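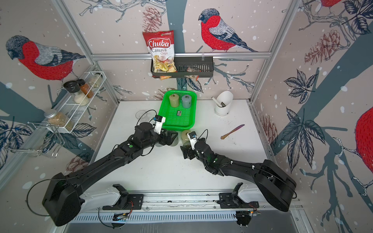
Workcell, both arms, containers held next to the green basket.

Notebook, February, Saturday

Cartilage explants, medium change and GAG release, plate 6.

Medium collected from all 24 wells at 10.15, 300 µl per well, and frozen in the usual rack. Well B4 had a floating explant again. Pushed it down with a sterile tip and marked it in the sheet. If it floats at the next change I will leave it out of the analysis.

DMMB assay run on the thawed samples from the previous change. Standard curve acceptable apart from the top point, which sits low on both replicates. Suspect the chondroitin sulphate stock - it is the old Tranditard aliquot, opened before the freezer move. Made a fresh dilution series from the Sonano stock and will rerun both side by side before touching the sample values.

Thyroid hormone arm: T3 at 10 nM added as before. Vehicle wells got the same volume of diluted NaOH. Pipetting order was vehicle first, then T3, then the IL-1 wells.

RNA: six explants pulverised and in TRIzol, minus eighty, second shelf, box labelled Civedia. Yields from the last batch were poor and the 260/230 ratios were worse. Plan is to add a second ethanol wash and let the columns stand longer before elution.

Plate reader: the Bakos export still writes decimal commas. Convert before pasting into the template, otherwise the blanks are read as text and are not subtracted.

To do: order papain, rerun standards, check the donor age for plate 6 against the consent list.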